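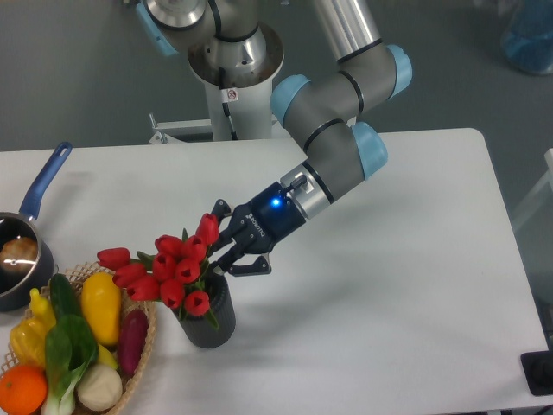 # Cut Flowers and Table Arrangements: Frequently Asked Questions

The following guidance applies to all shared rooms, reception areas, and dining spaces at Gornport House. It was last revised on 18th October and replaces the earlier sheet on seasonal flowers. Residents and staff with a question not answered on this page should contact Kelechi Ogbonna in the House Office, extension 765.

## Ordering and delivery

**Who supplies the flowers?**

Cut flowers for the shared rooms are supplied by Nwankwo, under an agreement held by the House Office. Departments may not place separate orders against the House account. Residents are free to buy flowers for their own rooms from any shop they choose.

**How far ahead should an arrangement be requested?**

Requests must reach the House Office at least 3 working days before the flowers are needed. Requests for events in November should be submitted as early as possible, as the supplier limits the number of deliveries during that month.

**Can a particular flower be requested?**

Yes. The request form has a space for flower and color. Tulips, roses, carnations, and chrysanthemums can usually be provided. Tulips are most plentiful in late winter and spring, and may be substituted at other times of year. The form asks whether a substitution is acceptable; if this is left blank, the office will assume that it is.

**Where are deliveries received?**

At the side entrance. Flowers should be signed for, taken out of their wrapping, and placed in water without delay. Boxes are not to be left in the corridor.

## Vases

**Which vase should be used for tulips?**

A straight, upright vase is recommended. Its sides should reach a little under half the height of the stems. Wide bowls and vases with flared necks allow tulips to fall outward before the blooms have opened.

**Where are the vases kept?**

In the pantry cupboard, on the two lower shelves. Vases are arranged by height. A vase taken for an event must be returned to the same shelf, clean and dry, within one day of the event.

**How are vases cleaned?**

Empty the water into the pantry sink, remove any leaves by hand, and wash the inside with hot water, dish soap, and the long-handled brush. Vases with ridges or other surface texture should also be brushed on the outside, where dust and dried water marks collect. Rinse well. Abrasive powder must not be used on matte finishes.

**What should be done about a chipped or leaking vase?**

Remove it from use and bring it to the House Office. Do not attempt a repair. Replacements are ordered from Destitz twice a year.

## Care of tulips

**How should the stems be prepared?**

Cut a short length from the bottom of each stem with a sharp knife or clean scissors. Strip any leaf that would sit below the water line. Leaves above the rim may be left in place, and one or two may be allowed to hang over the side if the arrangement looks bare.

**How much water do tulips need?**

Tulips do well in shallow, cold water. The standard measure for a medium vase in the House collection is 800 milliliters. The level should be checked every morning, particularly on the first day, when the stems take up the most.

**Should flower food be added?**

It is optional for tulips. If it is used, follow the amount printed on the packet. Sugar, coins, aspirin, and bleach should not be added to vases in shared rooms.

**Why do the tulips lean to one side?**

Tulips continue to grow after they are cut, and they bend toward light. The heads are also heavy for the stems that carry them. Leaning is normal and does not mean that the flowers are spoiled. If an upright shape is wanted, wrap the bunch firmly in paper, stand it in deep cold water for two hours, and then return it to the vase. Turning the vase a little each day will also help.

**Is it better to display them in bud or in bloom?**

For arrangements intended to last through the week, closed buds that already show full color are preferred. For a single evening, ask the supplier for flowers one day further along.

**Can tulips be mixed with daffodils?**

Freshly cut daffodils release a sap that shortens the life of tulips. Daffodils must first stand alone in water overnight. They should not be recut before being added to the mixed vase.

## Placing arrangements on tables

**May flowers and food share a table?**

They may, subject to the following:

- Fresh fruit should be kept well away from cut flowers where space permits. Apples, bananas, and pears give off ethylene gas, which causes many blooms to age early.
- Petals and leaves must not touch food intended to be eaten unwashed.
- Vase water must never be emptied, topped up, or changed over a table where food is laid out.

**How tall may an arrangement be?**

On dining tables, flowers should stand below the eye level of seated guests. No limit applies to side tables or to the reception desk.

**Is a mat required under the vase?**

A mat is required on all polished wood. On other surfaces it is recommended. White tabletops should be wiped promptly if pollen or plant sap falls on them, as both can leave a stain. Cork mats are in the drawer beneath the vase shelves.

**Are tulips safe around pets and children?**

Tulips are poisonous to cats and dogs, and the bulb is the most harmful part. The sap may also irritate the skin. Where an animal or a small child is expected, place the vase out of reach and pick up fallen petals and leaves at once.

## Removal

**When should an arrangement be taken away?**

When the petals begin to drop or the water turns cloudy and does not stay clear after a change. Room staff may remove a fading arrangement without asking the department that ordered it.

**May leftover flowers be taken home?**

Yes, after the event has ended and the organizer has agreed. The vase stays in the building.

**Where do dead flowers go?**

In the green bin in the yard. Wire, ribbon, and floral foam must be taken out first and placed in general waste. The green bin is collected by Jusum, and loads containing foam are refused.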